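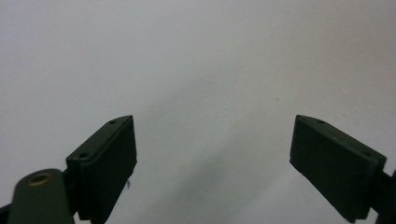 The open day at Varden starts at ten on a Thursday in June, in a former carpet showroom behind a tire shop, and by a quarter past I have been given a lanyard, a weak coffee and a warning about the stairs. The company teaches robots to do chores, and it had invited 60 people to come and see how. I had expected sparks, or at least a forklift. Instead I was handed a tool with two dark green fingers, blunt blocks with beveled tips and a pair of little holes along the top of each, and told to go ahead and pick something up. I opened them wide over a pale surface with nothing on it and felt like a man about to eat soup with salad tongs.

"Everyone squeezes too hard," said Fouzia Bugti, who runs the demonstrations and has clearly watched a lot of people squeeze too hard.

The idea is simple enough to explain before the coffee goes cold. A person does a job using grippers in place of fingers. Cameras watch. The recordings go to a computer, which studies them the way a teenager studies for a driving test, and eventually a robot has a try. The person gets paid by the hour. The robot gets the credit.

Varden keeps 8 stations going, each with its own chore and its own small crowd of guests holding paper cups. At one, a man from Warnier, the company that supplies the stands, was folding dish towels with terrible concentration. At another, cups were being stacked, unstacked and stacked again. I lingered at the power strips. 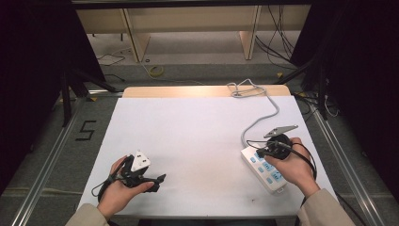 Kaan Karakaya

I lingered because plugging something in is a job I have never once thought about. It takes me no time at all, unless it's behind the couch. With a gripper in each hand it becomes a project. The left one holds the plug, the right one fusses over the strip, and there are more sockets on offer than any plug could want. The cord goes wherever it likes. So do the cables running off the grippers, which loop down past your wrists and have opinions of their own.

Socorro Carhuamaca has worked this table since winter. She used to decorate cakes, and she says the wrists are the same but the customers are quieter. I asked what the hardest part was. "Not helping," she said. "You want to drop the thing and use your thumb." Thumbs are against the rules.

She let me have a turn. My first plug went in on the second try, sideways on the first. My second plug went onto the floor. By the time I had a third lined up there was a line behind me, including a boy of maybe nine who did it in one go and then asked Bugti if the robot was any good yet.

It was a fair question, and after lunch we all went next door to find out. The robot, which the staff call Multach for reasons I was given and have forgotten, was to plug in a desk lamp. It approached the socket. It considered the socket. It backed off, came in again a little lower, and after 2 minutes the lamp came on and grown adults clapped, me included. Then it was asked to do it again and put the plug neatly down beside the strip.

"It does that," said Bugti, and moved us along to the gift table.

Tours run monthly, cost nothing and hold 20. Wear shoes you can stand in.

214 shares
5 comments

Search stories, places, people
Go

Gediminas Adomaitis
My wife and I were there. He left out that the boy did it left-handed.

plainview_pat
2 minutes for a lamp? My brother-in-law would bill you for an hour.

Jaanus Kazlauskienė
I did this kind of work for a season at Nasution, sorting spoons mostly. Can confirm about the thumbs. You go home and pick up your toothbrush like it's made of glass.

plainview_pat
Is there parking or do you have to use the tire shop lot?

Gediminas Adomaitis
Street parking. The tire shop will tow.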